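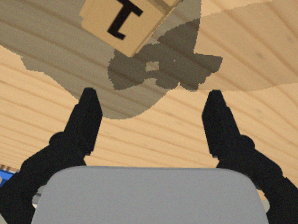
Light wood grain, with a lettered block at the top.

On the Keeping of a Household Table

December 11, 2020

It has been the practice of this blog to close each year with a longer entry on one household matter. Last year the subject was window putty. This year it is the dining table, a piece of furniture that has been used in my home since spring as a desk, a counter, a sorting station and, on occasion, a place to eat dinner.

The table in question was bought in Onstead in 2000, from a shop that has since closed. It was delivered in June of that year by two men and a van, and it has remained in the same room for 20 years. The bill of sale is in my files. It describes the item as "table, oak, extending, one leaf" and makes no mention of the fact that the leaf does not fit unless it is put in backward. A letter was sent to the shop on this point. No reply was received.

Readers have asked what finish I use. The table came with a varnish that had begun to lift by the window, and after several winters of patching I removed it and changed to oil. The work was carried out in the garage over three weekends. I do not recommend the use of a power sander on a top of this kind. I used one for the first hour and the marks are still there, near the north end, where the fruit bowl now stands.

The oil goes on thin with a cotton cloth, along the grain, and any excess is wiped away after a quarter of an hour. Cloths that have been used for oil must be laid out flat to dry outdoors before they are thrown out. A crumpled oily cloth can heat up by itself and start a fire. This rule is observed in my household without exception, and I would ask readers to observe it in theirs. 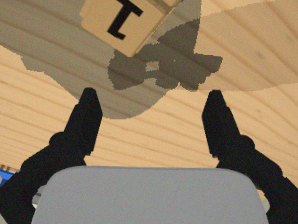

Long, slightly curved grain in pale wood.

A word is due on rings. The common white ring left by a cup is moisture held in the finish, and on an oiled top it will often fade if left alone for a day or two. A dark ring is another matter. It has gone into the wood, and the choice is between sanding the whole top and learning to live with it. I have two dark rings. One is from a plant pot, and the other dates from a holiday meal at which responsibility was never established.

In the fall I looked into replacing the table. The showroom in Sallton had a model from Jenex called the Poon, which had clean lines and a leaf that went in the right way around on the first attempt. I sat at it for some time. The top was lower than I am used to, and the rail underneath met my knees in a way that I judged would become a grievance. The quoted delivery period was also longer than I was prepared to accept – well into the new year – and the inquiry was not pursued.

The decision, then, is to retain the existing table and to repair the loose stretcher, which has been held with a cord since summer. The old glue will have to be scraped out first, as new glue does not hold well on top of it. I have the clamps. I do not yet have a warm enough garage, and the work is set down for the first mild week of spring.

One correction to an earlier entry. I stated that felt pads should be fitted under all four legs. On my floor, which slopes toward the kitchen, this caused the table to travel. There are now pads at one end and rubber cups at the other, and the arrangement has been satisfactory.

Comments on this entry are open. Questions on window putty should be left under the window putty entry.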